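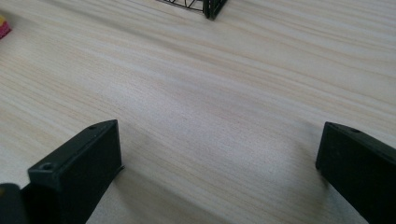 Solveig Söderlund asked whether the pale top marks worse than the dark one. Fair question, we get it a lot. Short answer, it hides crumbs and dust better, shows coffee faster. Wipe it up and you'll be right.

## Tiltero table, pale top

Light blond wood, long wavy grain. Bit of pinkish tan in the lines. Every top is differnt so don't expect yours to match the photo streak for streak, and please don't ask us to pick through the stack for a straight one. Curvy grain is what the Tiltero is.

**Sizes and bits**

- Length 174 cm, one size only for now
- Top is 25 mm thick
- Seats 6, if the end people like each other
- 2 cartons, top in one, legs and hardware in the other
- Hex key in the small bag, taped inside the leg carton. Check before you ring us

**Finish**

Matte hardwax oil, satin on request (adds to the wait). Colour warms up over the first year or so. Move your fruit bowl now and then or you'll get a lighter patch under it.

**Looking after it**

Damp cloth, dry cloth, done. No spray cleaners with bleach. No steam mop either, yes someone did. Hot pans go on a trivet, the Mazza cork ones fit the colour nicely and we keep them at the counter. For rings: fine pad, go with the grain, light coat of oil, leave overnight. Re-oil whenever water stops beading.

**Goes with**

Stovo bench, same timber, tucks right under. Grimix stools are too tall, people keep ordering them together. They're for the kitchen counter!

**Delivery**

Metro to your door, regional by freight to the nearest depot. Top carton is heavy so have a second person there. Scratched on arrival? Leave it in the carton, send a photo and your order number, we'll sort a swap.

Next batch lands in July. Dark top is in stock, pale is down to floor stock untill then. Offcuts with the finish on are free at the counter, or we can post one if you email your adress.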